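Ticket 224: Left gripper drifts during remote demos, TV stand task
Project: Resteo (simulated living room)
Teleop client: Truka
Status: Resolved, one follow-up open
Priority: Normal

Reported, Tuesday 9:40 am

Recording demonstrations for the tidy-up task over remote control. Right arm is great. Left arm feels fine for the first minute or so and then the gripper starts sliding toward the TV while my hand controller is sitting still on the desk. By the end of a take I'm holding my left hand way out to the side just to keep the fingers over the stand top. I got 4 takes before I gave up, and 3 of them have the drift in them. The clean one is lovely, by the way! The new head view makes a huge difference when you're lining up on small stuff.

Steps to reproduce:
Load the living room with the TV stand.
Calibrate both hand controllers.
Bring the left gripper over the stand top and hold.
Wait.

Expected: gripper holds position.
What I get: gripper creeps forward and a little up.

Update, 10:25 am

Tried the easy things first. Restarted Truka, no change. Swapped the controllers left for right, and the drift stayed with the left arm, so the hardware on my desk is off the hook. Turned off the smoothing filter, and now it creeps in tiny jerks, which is uglier but a lot more informative. Each jerk lands at the same moment as a clutch press. I clutch a lot on this task (short desk, long reach), so that would explain why it looked like a constant slide with smoothing on.

Update, 11:10 am

Held the pose with both arms out, left one hovering at the stand, right one open over the floor, and logged commanded against measured position for the wrists.

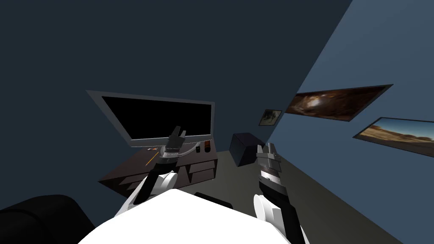
Commanded position on the left jumps on every clutch release, always in the same direction. Measured position follows it faithfully, so the arm controller is doing exactly what it's told. Nice to have that ruled out, I was dreading a physics problem. On the right arm the same log is flat as a pancake.

Compared the two arm configs side by side and found something fun. The right arm re-anchors to the measured wrist pose when the clutch is released. The left arm re-anchors to the last commanded pose plus the head offset, and the head offset isn't zero anymore now that we tilt the head down to see the furniture. Every clutch press adds it in again. With the head level you would never notice!

Reply from support, 1:15 pm

Great digging, thank you. The left config was copied from the older Tiongson setup, where the head was fixed. Please set the left re-anchor source to "measured" to match the right, reload the session, and do a stress run with plenty of clutching. Leave smoothing off for the test and turn it back on afterward.

Update, 2:30 pm

Done. I ran 200 clutch presses with the left arm parked over the stand and the commanded trace stays put. Smoothing back on, still good. I also did a full take at normal speed and it felt wonderful, like the arm had finally woken up. No fighting it, no sideways hand.

The drifting takes are tagged "do not train" in Sternero. I don't want the policy learning to lean toward the screen because I was compensating all morning. Kept the clean one, which has only a single clutch press in it.

Follow-up, still open: could Truka show a warning when the left and right re-anchor settings don't match? A yellow line in the status bar would be plenty. Happy to test it.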